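Slide 6 – the basket lift (Dagim speaks, Miyuki runs the slides)

Say hi to the Thursday group first! Then straight in. We picked a woven basket for the two-arm task and I love it – it gives a little when you squeeze, and every handle sits differently. 500 practice runs logged by the club so far, Desta has the sheet.

Pause. Let people look.
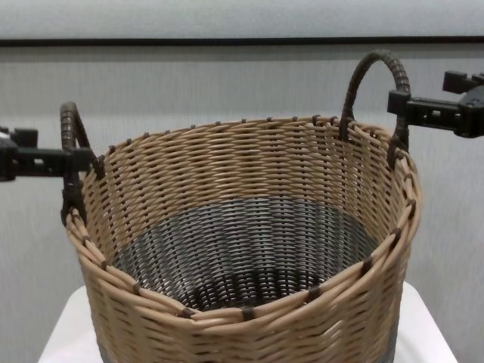
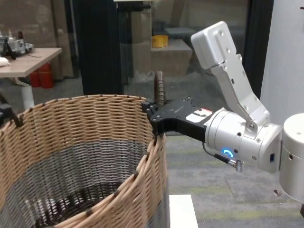

Filed under: Student Projects

Next: Kimie on grip force, then questions. Keep Yasuo's slide for the end.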